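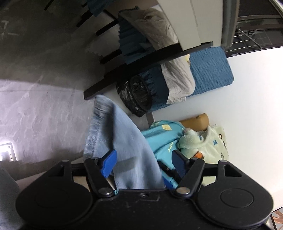

Vimala Bangera

Print
E-mail

The invitation to Garkholm's open day promised "the future of handling" and parking at the rear. The parking was full by ten, so I went in to look at the future with wet shoes.

Most visitors headed for the big arm behind the glass. I had asked to see how the hand grippers are looked after, and was sent upstairs to Kimutai Mushi, who has a bench, a lamp and a drawer of very small screws he would prefer you not to lean on.

The tool is a pair of fingers on a chunky body, with blue pads at the tips. A person carries it and picks things up with it, and a camera on the tool watches. What it picks up is mostly laundry. I have done that work unrecorded for decades and resent the missed opportunity.

Every gripper comes back to the bench after 300 grips. Mushi opens and closes the jaws by hand, slowly, with his ear rather close to them. Then he holds one finger still and tries to waggle the other. If it waggles, the pivot screws get a quarter turn, and he tries again. Too tight is worse, he says: the fingers lag behind the hand, and the operator starts squeezing harder to make up for it. The one he was nursing had 2,316 grips in its logbook and a note in red reading "left side sulks".

Print
E-mail
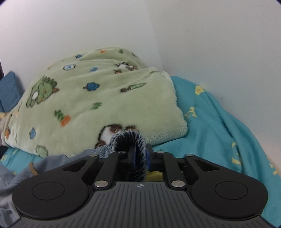 Fluff is the real enemy, and Mushi speaks of it as gardeners speak of slugs. It gets into the linkages, winds itself round the pins and packs down like felt. He goes in with a stiff brush first and tweezers after, and never with compressed air, which he says just posts the fluff further inside. Test cloths are chosen to be a nuisance: dark blue stuff like denim with a frayed edge, folded over in the fingers, and a fleece blanket with a green dinosaur asleep on it. The dinosaur sheds. I asked whether something smoother might be kinder to the machinery and was told that the Mwakalinga contract did not cover smooth.

Pads are changed in pairs, even if only one has gone shiny. They are wiped with a damp cloth and left to dry before the jaws are closed on anything. Last September a batch went on while still damp and the grippers held everything beautifully, including things they were supposed to let go of.

A set of replacement fingers costs £885, a figure Mushi gave me just after handing me one. I gave it back – with both hands – and went down to find the tea. The next open day is at the Grernwood site, which has more parking.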